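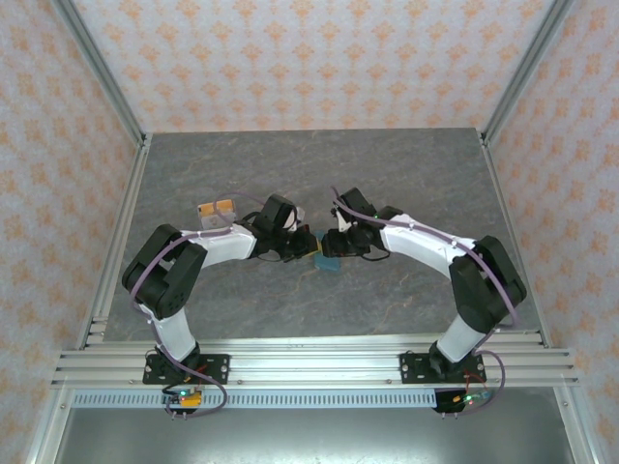

The front hub of an upright town bicycle runs on loose steel balls held between a cup, pressed into the hub shell, and a cone threaded onto the axle. When the grease dries out or becomes contaminated, the balls begin to mark the cone, and after that the hub can no longer be adjusted to run smoothly. A full service takes one evening and requires few special tools. Choose the work surface with some care before opening the hub. A gray tabletop with faint darker and lighter veining is pleasant to look at, but a greasy steel ball is hard to find on it, and a plain white cloth should be laid down first. Good overhead light is also needed for inspecting the cones.

Last revised 14/08/2022 by the Ladville Cycling Association, Workshop Section. The instructions apply to nutted front hubs with adjustable cones. They do not apply to sealed cartridge hubs, hub dynamos, or hubs with a drum brake, all of which are covered by separate sheets.

## When to service the hub

Members who ride mainly in dry weather should service the front hub every 1200 miles. Bicycles used daily through the winter, or kept outdoors, should be serviced every 800 miles. A hub that has been under water should be opened as soon as possible, whatever the distance ridden.

Between services, lift the front of the bicycle and turn the wheel slowly by hand. A rough or gritty feeling at the axle indicates that attention is needed. Next, hold the fork with one hand and push the rim gently from side to side. A slight knock means the cones are loose.

## Tools and materials

- Wrench to fit the axle nuts
- Two thin cone wrenches to fit the cones, normally 13 mm
- Wrench to fit the locknuts
- Flat screwdriver with a broad, smooth tip
- Waterproof bearing grease
- Degreaser, rags, and disposable gloves
- Replacement balls of the correct size
- A shallow dish with a raised edge

The Section recommends the Jakab cone wrench set, which may be borrowed from the workshop on payment of the usual deposit. Ordinary wrenches are too thick for the flats on the cone and will slip. For replacement balls, take an old one to the shop and have it measured. Most front hubs use the 3/16 inch size, but there are exceptions, and the two sizes in common use look very much alike.

## Removing the wheel

1. If the bicycle has rim brakes, release the brake so that the tire will pass between the pads.
2. Loosen both axle nuts a little at a time, alternating from side to side.
3. Note the order of the washers, fender stays, and basket supports on each end of the axle. A photograph is useful here. On the Flusholm town models the basket support sits outside the fender stay, and the wheel will not seat properly if they are reversed.
4. Lower the wheel out of the fork. Do not rest the bicycle on the fork ends without a block of wood beneath them.

## Opening the hub

1. Lay the wheel flat on the cloth. Work from one side only, and leave the cone and locknut on the other side in place. They keep the axle in its original position and make reassembly much simpler.
2. Hold the upper cone with a cone wrench and turn the locknut counterclockwise with the second wrench.
3. Remove the locknut, the spacer, and the cone, and set them down in that order.
4. Place one hand under the hub and turn the wheel over above the dish. Draw the axle out slowly. Some balls will come with it and others will remain stuck in the old grease.
5. Lift out the remaining balls with the tip of the screwdriver. Keep the balls from each side apart until you have confirmed that both sides hold the same number.

Dust caps may be left in place if the cups can be cleaned through the opening. They bend easily and are seldom a good fit once bent. If a cap must come off, ease it up a little at a time, moving all the way around the edge.

## Cleaning and inspection

Wipe out the old grease with a dry rag before applying any degreaser. Clean the cups, cones, and axle, and allow them to dry fully. Keep degreaser away from the rim and from the brake pads.

Examine each cone under a bright light. A smooth, polished line around the cone is normal wear. Pits or rough patches are not, and a cone showing them should be replaced. Run the end of a ballpoint pen around the track of the cone and the cup – damage too small to see can often be felt in this way. Where a cup is pitted, the hub is near the end of its life, and the cost of a new wheel should be considered.

Roll the axle along a flat surface. If it wobbles, it is bent and must be replaced. Drivholm supplies a suitable replacement axle as part 229, which is 140 mm long. Compare both the length and the thread with the old axle before fitting.

Fit new balls at every service. They cost very little, and worn balls will shorten the life of new cones.

## Reassembly

1. Press a generous layer of grease into both cups.
2. Set the new balls into the first cup, using the same number as before. A small gap should remain. If the last ball has to be forced, there is one too many.
3. Turn the wheel over carefully and fill the second cup in the same way. The grease will hold the first set in place.
4. Grease the fixed cone lightly and slide the axle through from its original side.
5. Thread the loose cone down by hand until it touches the balls, then back it off slightly.
6. Refit the spacer and locknut, and tighten the locknut against the cone.

## Adjustment

Tightening the locknut usually changes the setting of the cone, so expect to repeat this step. Hold the axle ends in your fingers and turn them. The axle should revolve smoothly with no tight spots and no side play. If it binds, hold the cone, loosen the locknut, back the cone off by a very small amount, and tighten again. If it knocks, move the cone inward by the same small amount.

Return the wheel to the fork with the washers and fittings in the order recorded earlier. Tighten the axle nuts evenly, reconnect the brake, and confirm that the wheel is centered between the fork blades. Test for play once more at the rim.

Ride the bicycle a short distance, then check the axle nuts and the brake again before using it in traffic. Repeat the check for side play after the first week of riding.

## Assistance

The workshop is open to members throughout the year, except for the second half of July. Wheels should be brought in clean and already removed from the bicycle where possible. Used grease and rags may be left in the marked container by the door.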